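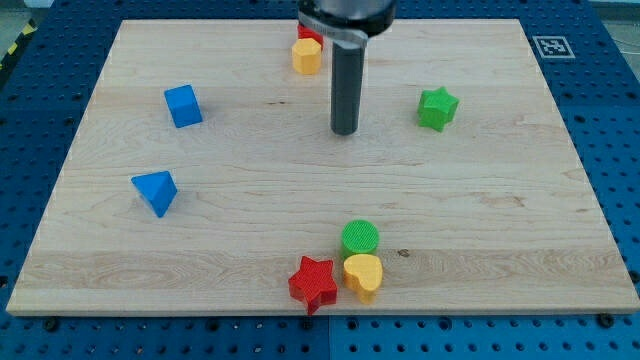
Figure 4. Colored shape blocks on the maple board, before sorting.

3.2 Block set and board

The sorting material is a set of small plastic prisms that differ in outline and in color. Outlines include the cube, triangle, hexagon, star, heart and cylinder; colors are red, yellow, green and blue. Color does not predict shape: the set contains both a green star and a red one (Fig. 4), so a sort by color and a sort by outline give different groups. The blocks were 3D printed at the Olville workshop, and the fine ribbing left on their faces was not sanded off.

All layouts use the same rectangular maple board. Blocks are set down by hand without a template. They may stand upright or lie flat, may touch, and may extend past the edge of the board — a star point over the front edge is accepted as a valid start. We prepared 250 layouts in this way and discarded 14 in which a block had fallen off the board before the trial began.

Following Rai, we call two or more blocks in contact a cluster. The green cylinder and yellow heart in Fig. 4 form one. Clusters were kept as placed and are reported separately in Section 4.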